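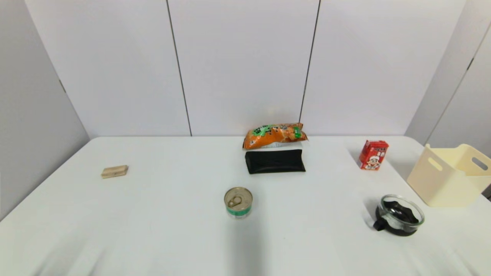
1 Nov 2022. Adhesive aging, third round. Pulled the first set of heat seal strips out of the cabinet this morning and started peel tests before lunch. These are the Wenomex film samples, sealed on the old bar at the three dwell settings from the October sheet. The reference material is ordinary snack packaging, like the orange bag with the green lettering on the white cloth. Its crinkled top edge is the part I care about, so I cut test strips from the top ends of the reference bags and left the sides alone.

Home | Notebooks | Materials | Shared files | Contact

Strip width 15 mm, cut with the new blade. Borislav Tomić had already trimmed 30 strips and left them in the tray, labeled by dwell time. Two labels had come off, so I put those strips aside and did not test them.

Cleaned the grips with Windex, then a dry wipe. Last time there was residue on the lower jaw and the first readings drifted. Today the zero held all morning.

Short dwell: peels cleanly, low force, whole seal opens. Same as last round.
Medium dwell: mixed. Most peel, a few tear beside the seal.
Long dwell: film tears every time. No point in going longer.

The cycle counter on the sealing bar reads 2,997. The log says to change the PTFE tape at 2,000 and there is no entry for a change. I put on new tape after lunch and wrote it in. The medium dwell results may be partly the tape, so that set needs to be sealed again before anyone quotes it.

The Ilance spreadsheet still rounds peel force to whole newtons. I typed the values into my own file with one decimal and will copy them over when the column is fixed.

We use cookies to remember your login. Accept | Settings

To do in November:
- reseal medium dwell with the new tape
- ask Borislav which roll the unlabeled strips came from
- second pull from the cabinet at 284 hours
- order more blades

Cabinet door closed and set point checked at 4:40.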